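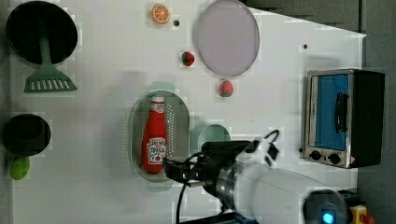 May 30, 2020

I finally sat through the whole Canance demo. Regular readers will know I've been putting this off. Ruba Chamoun sent me the link back in April with the note "you'll hate this," and she knows me pretty well.

Canance, for those who haven't had the emails, is a service. You don't buy the arm from them. You bring your own, or lease one through Van den Broek, and Canance sells you the "skills" that run on it by the month. The kitchen package is the one they're pushing at the moment: pick things up, put things away, clear a table. Tastevar used to sell something similar and we all remember how that went. (If you don't, the short version is that I still have the box.)

What bothers me first is the props. It's all play food and play cookware. A toy strawberry is a very forgiving thing to pick up. Squeeze it too hard and you still have a toy strawberry. I'd like to see them try it with a real one that has been in my fridge since Tuesday. Same goes for the ketchup, which is lying on its side in a colander with the gripper right over the bottom end of it. A real bottle that's half empty has its weight sloshing around in there, and that's exactly the sort of thing that made my Sturnen gripper drop stuff all last winter.

I put this to Maja Kaczorowski, who does their customer calls, and she was nice about it. Her answer was that toys let them reset quickly and run the same task over and over. Fine, I buy that for training. I don't buy it for a sales page that says "kitchen ready" in big letters.

Then there's the price. The starter plan gives you 3 skills and 25 hours of support for the year. I asked what happens in hour 26 and got a PDF. Elias Haddadin, who has been on the plan longer than I've been complaining about it, says he burned through more than 21 of his hours just getting the arm to agree with his table height. He does like it now, I should say. He says the grasping is smoother than anything he wrote himself, and he's no pushover.

I'll give them two things. The setup guide is written by somebody who has clearly done the job, and they tell you up front to keep the emergency stop on the table where you can reach it. Mine lived on a shelf behind me for a year -- not my proudest habit.

Would I sign up? Not at this price, and not until they show me a wet plate. Mervyn Dobson thinks I'm being unfair and that every product like this starts out with toys. Maybe so. He also paid full price for the Tastevar.

Maja has offered me a two-week trial and I'll probably take it. I've asked to use my own dishes. If she says yes I'll write it up, broken bowls and all.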